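Chapter 4
Learning to Put Things Away: Demonstration Data for Two Arms

Most of the methods in this book so far have relied on a written model of the task. Someone decides what counts as a shelf, where the objects may stand and which order the moves should follow. This chapter takes a different route.

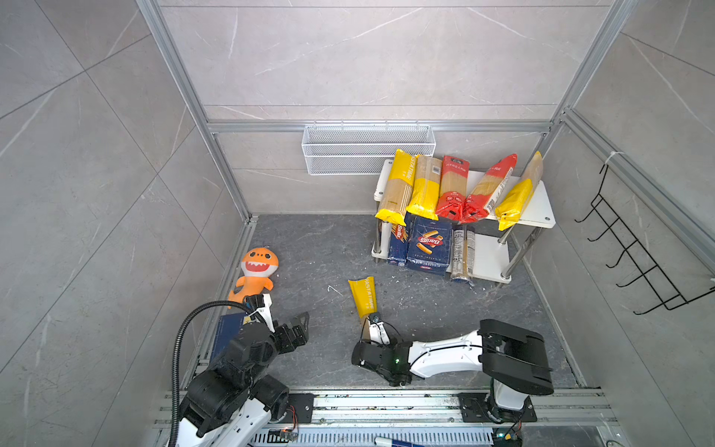

In learning from demonstration, a person drives the arms through the task many times and a policy is fitted to the recordings. The policy never sees a rule such as "packages go upright". It sees joint positions, gripper openings and camera images, and it must work out the rest from those.

The running case is the Wadton shelving study, completed in January 2018. Its task was plain enough: take a package of dried pasta from the floor of the workspace and stand it on a small shelf with the others. Spaghetti was chosen on purpose. A long, thin package bends when it is held near one end, slides along its neighbours and leans at an angle that is hard to predict. Rigid boxes were included for comparison, along with a few objects that the arms were meant to leave alone.

The operators recorded 1049 demonstrations. After runs with dropped packages or missing sensor data had been removed, the rest were split by shelf layout, so that no layout used in training came up again in testing. We will return to this split in Section 4.3, as the more common random split gives a flattering result - sometimes a very flattering one.

Each trained policy was then given 60 trials, with a limit of 15 seconds per grasp. Two policies were compared. The first, which we call the Kettunen baseline, predicts one action at a time. The second predicts a short run of actions and carries out part of it before looking again. The second did better on long packages, and the gap was widest when the shelf was nearly full. On boxes there was little between them.

Before reading on, you should be comfortable with the coordinate frames of Chapter 2 and the loss functions of Chapter 3. Readers using the Nenier exercise files will need the February release, as the earlier one stores gripper opening in different units.

4.1 What a demonstration records

A demonstration is a sequence of observations paired with actions, sampled at a fixed rate. We begin with the observations.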